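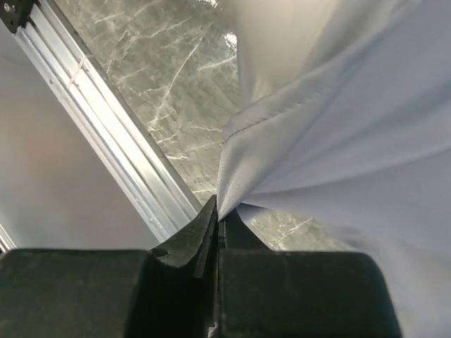
Chapter 4
Household Textiles: Handling, Sorting and Folding

Aims of the chapter

By the end of this chapter the student should be able to name the main parts of a made-up textile article, sort a mixed load by fibre, colour and degree of soiling, and fold both flat and padded pieces to a stated size. The student should also be able to decide when an article is fit to return to the shelf and when it must go back to the wash.

The work in this chapter follows on from the study of fibres in Chapter 3. It is assumed that the student can already read a care label and knows the difference between a woven and a knitted cloth.

4.1 Why handling matters

Most damage to household linen occurs outside the washing machine. Seams are strained when a heavy wet article is lifted by one corner, pale cloth picks up marks from a surface that has not been wiped, and padded goods lose their shape when they are pushed into a space too small for them. The Rivgate Linen Store, which supplies many of the worked cases in this book, handles some 4,000 pieces in an ordinary week. Its supervisors ask new staff to spend their first days on nothing but lifting, turning and laying down.

Before any article is picked up, the work surface should be clean, dry and clear of pins. A hard, smooth top is preferred, as it can be wiped between loads. The article is then laid down and opened out by its edges. Where there is a hem, it should be found first. A hem gives the hand a firm line to follow, and a fold made along it will usually lie straight.

4.2 Padded and bound articles

Padded articles include quilted covers, mats, bibs, cushions and pillows. They are made of at least two layers of cloth with a filling between them, and many are finished with a binding. The binding protects the raw edge and helps the article to keep its outline. It is also the first part to wear.

Marks on a padded article should be looked for before folding, under good light, on both faces. Dark smudges show plainly on white cloth and should be treated singly. The whole piece should not be scrubbed, as this roughens the surface and may shift the filling.

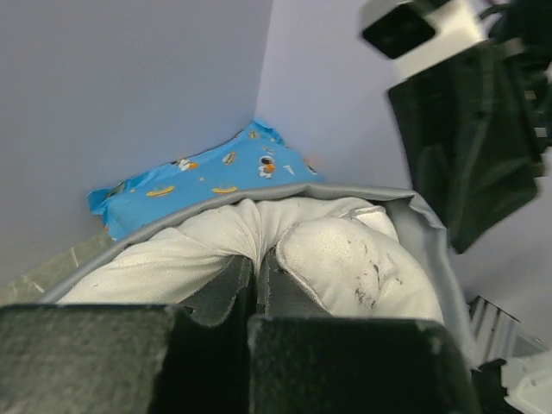
Fig. 4.1 White padded article with grey binding. Note the dark marks on the cloth.

Small printed pieces, such as those made for infants, are best kept apart from plain white goods until their colours are known to be fast. The test given in Chapter 3 may be used.

4.3 Pillows

A pillow is neither flat nor stiff, and it will not hold a fold unless it is pressed. The student should begin by laying it on the work surface and easing the filling away from the corners. It is then taken at two points and turned over, so that the weight is shared. Lifting from a single point drags the filling to one end

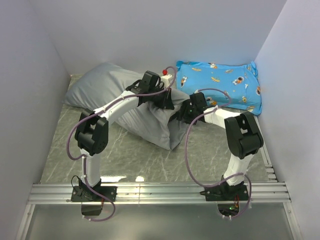 and, over time, leaves the cover slack where it should be full. Two points of hold, set fairly close together, are enough for a small pillow. A long bolster may need a second pair of hands.

Covers with a satin-like finish call for more care. The cloth is inclined to slip, and it shows creases readily. It should be held lightly and close to a seam – never by the middle of a panel – and smoothed outwards with the flat of the hand. Rings and watches should be removed before work begins.

At the Moltley training laundry, students keep a record of every pillow handled during the course. The entry for each piece gives its number, the state of its seams, any marks found, and the action taken. Piece 351, for example, is entered as "seam sound, one corner flat, filling eased, returned to shelf". Entries should be short and made at once.

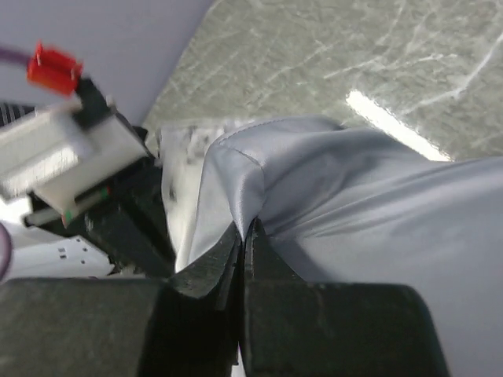 4.4 Practical work

1. Take one pillow and one padded article with a bound edge. Examine the seams and binding of each and write an entry for both in the form used at Moltley.

2. Fold a flat cloth 100 cm square into quarters, beginning from the hem. Open it and repeat until the edges meet without correction.

3. Turn a pillow over using two points of hold. Repeat with the points set further apart, and note any change in the lie of the filling.

Section 4.5 deals with storage and the labelling of shelves.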